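In Praise of the Long Table

13 July 2026

My grandmother's kitchen table could seat ten people if nobody minded elbows, and for most of my childhood I assumed every family owned one like it. It held bread dough in the morning, homework in the afternoon and cards at night, and somewhere in between it held the mail, the button tin and whichever cat was brave enough. I have been thinking about that table a great deal this summer, partly because my husband and I have been shopping for one of our own, and partly because it seems to me that the big shared table is quietly going out of our lives, and I would like to put in a word for it before it goes.

I first noticed it in other people's houses. Friends who moved to the new apartments out past Pester Street have a counter with two stools, and that's the whole of the dining arrangements. It's a lovely counter! But when four of us came to supper we ate off our knees on the couch, facing the television, which was off, and the conversation kept sliding away from us. You can't really argue with a person sitting beside you. You need to see their face, and you need somewhere to put your hands.

I know the case against me. Floor space costs money, and a table that seats eight takes up most of a room that could hold a bed or a desk. Our own apartment is 687 square feet and I have walked around it with a tape measure more evenings than I care to admit. The young man at the Fludon showroom told me, very kindly, that most of his customers now want something that folds flat against the wall. He showed me one. It folded beautifully, and I could not imagine anybody ever doing a jigsaw puzzle on it. 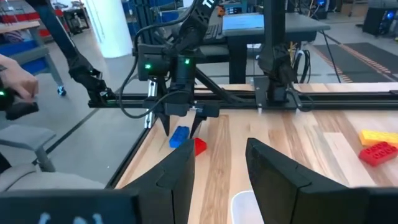
What I love about a table that stays put is that it lets you leave things unfinished. A puzzle can sit there for a week with the sky still missing. A letter can wait for its second page. In my grandmother's house you simply pushed the last job down to the far end and started the next one, and by November the far end had become a kind of museum of everything we meant to get back to. When a table has to be cleared and folded every night, only the jobs that fit into one evening get done, and I think we lose some of the slow, pleasant ones that way.

There is company in it, too. People will sit down at a table where somebody is already shelling peas, and they'll tell you things they would never say if you had asked them to come in and have a talk. I learned of two engagements and one bankruptcy over peas. My teenage nephews, who can make a phone last through any meal, will still look up if there is a bowl of something to peel and room enough to peel it.

I'm not asking anyone to knock down a wall. The public library in our town has one long reading table left – the rest were swapped for single carrels when the building was redone – and it is always the first place to fill up. The Jalali bakery put in a communal table last year, right by the window, and I've seen strangers there passing the jam as though they had been introduced. We could ask for more of these. If our homes must be small, then let the places we share be a bit more generous.

As for us, we bought the table. It came from Godel, the secondhand place behind the train station, and it cost 200 dollars plus a very good lunch for the friends who helped us get it up the stairs. The new one we'd been looking at was 1115, and it didn't have a single ring on it from anybody's coffee cup. Ours takes up nearly the whole front room. We have to turn sideways to reach the bookcase, and the armchair has gone to my sister's – she says we can have it back, but I've seen how she sits in it.

We are having six people to supper this weekend, and I still need to find two more chairs.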